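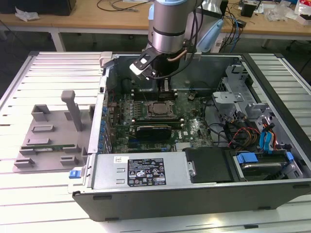 Most of the machines that reach the Grudo workshop are desktop towers from offices that replace everything at once. The senior bench technician has worked there for seven years and handles board-level sorting: memory, processors, heatsinks and power supplies.

The tower goes on its side before anything else is touched. "With the board flat, you are pressing straight down. With the case standing up, you are pushing sideways on a board held by a few screws, and you feel it flex."

Memory comes first. The technician checks the latches, opens them fully and lifts the module by both ends. Modules are graded by capacity and speed, then wiped at the contacts and bagged. In the last lot, from a client called Stimex, 86 towers came in and 80 had memory that passed on the first run. Of the remaining six, 3 passed after the contacts were cleaned. The other three went to scrap.

"People blame the module. I look at the slot. Dust gets in while the machine sits open in a storeroom, and one bit of lint is enough to stop it from starting."

Boards with two banks of slots need more care. The order in which the slots are filled differs from one maker to the next, and the technician does not rely on memory for it. A printed sheet for each board type is kept in a binder at the end of the bench. "If the sheet is missing, I look up the service manual. I don't guess from the color of the plastic."

The processor stays in its socket unless the board has failed. Lifting it means cleaning off the old paste and inspecting the contacts, and on a working board that time is wasted. The heatsink comes off only when the fan is noisy or the paste has dried out.

Test results are entered in Zastimier, the shop's inventory program, under the case number. The technician would like a separate field for slot faults, which now go in the comments. "Comments don't sort. I asked for the field in December."

Finished towers are closed, labeled and moved to the Bach shelves by the loading door. Side panels are matched to their own cases before closing. "Panels from two versions of the same model will look identical, and then the latch won't catch."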